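Household Sorting Sessions: Tips for Operators and Table Staff

Maro Home Tasks Program. Practical notes, September edition

These tips are issued to everyone who sets up or operates a sorting table for the Maro program. They cover the choice of containers, the arrangement of goods, the handling of cloth and cookware, and the notes that accompany each recorded example. They supplement the Trornix operating manual and do not replace it. Where the two differ on a matter of safety, follow the manual.

Preparing the table

Cover the table with a plain, dark cloth and pull it flat. Wrinkles catch the fingertips and can drag a light item several inches. Tuck the cloth under at the corners. Do not pin it on the side where the operator stands.

Woven baskets are preferred to plastic tubs for the household series. Their rims vary, their handles get in the way, and a learning system trained only on smooth tubs does poorly when it meets a basket in a real kitchen. Check each basket for broken strands before use and trim any that stand up from the rim.

When two baskets are used, give each a clear purpose and keep to it for the whole session. Household goods on one side and produce on the other is the standard arrangement. Cookware may begin on the open table, close enough to be reached without leaning the arm across a basket. 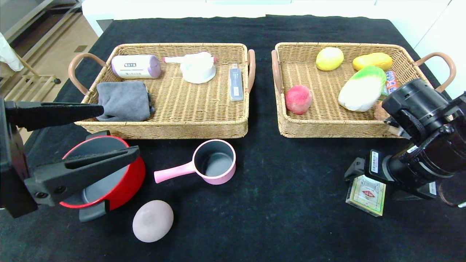 Household goods at left, produce at right, with the pans on the table.

Choosing the goods

Select items that differ in shape, weight, and stiffness. A session made up entirely of boxes will run quickly and teach very little. Include at least one soft item, one round item, and one item with a long handle. Replace fresh produce as soon as it softens. Bruised peaches stain both wicker and fingertips, and the stain is difficult to remove from either.

Bottles and jars should be tightly capped. Partly used containers are acceptable and often useful, provided the contents cannot leak when the container is laid on its side.

Handling towels and other cloth

Fold towels loosely. A towel folded into a hard, square block behaves like a box, and the operator will grasp it like one. Approach a folded towel from the open edge where possible, press lightly, and close the fingers before lifting. If only the top layer comes up, put it down and begin the grasp again. Do not shake the cloth to free it from the basket.

A failed grasp followed by a good recovery should be kept. Mark it as a recovery in the session notes. The Lornum review of the spring recordings set aside 1,314 examples, and a large share of them were recoveries that had been labeled as errors and could have been used.

Handling cups and pans

Cups may be placed upright, upside down, or on their sides, and all three positions should appear over the course of a session. For an upright cup, bring the fingers down on both sides of the wall and center the cup between them before closing. Closing early on one side will tip it. Small cups are best approached slowly, with the wrist camera kept clear so that the rim remains in view until contact.
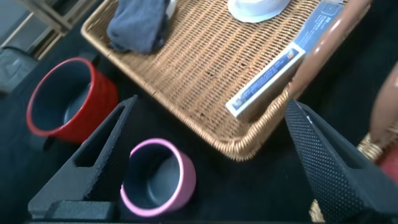 Pans require more room. Turn the handle toward open table before the session begins, and vary its direction between examples. Grasp the handle close to the body of the pan, where the weight is easier to control. Never lift a pan over the other arm.

Working with two arms

Only one arm should enter a basket at a time unless the task sheet calls for both. The waiting arm should be held above its own side of the table. New operators are asked to complete 14 single-arm examples before beginning two-arm work.

Resetting between examples

Change the layout after every example, even when the change is small. Rotate a basket, exchange two items, or move a cup to the other side. After five examples, empty both baskets and start from a new arrangement. Repeating one convenient layout is the most common fault found at review.

Allow four seconds of stillness at the start and end of each recording, with hands and sleeves out of view of every camera.

Care of the equipment

Wipe the fingertips with a damp cloth at midday and again at the close of work. Textured pads hold lint from towels, and a soft toothbrush will lift it without wearing down the surface. Shake crumbs and strands of wicker from the table cloth outdoors. Baskets may be brushed clean and left to air overnight. They should not be soaked.

Return all goods to the Snorradóttir storage shelves by type, with produce kept apart from soaps and cleaning items. Report missing or damaged items on the session sheet so that replacements can be placed before the next operator arrives.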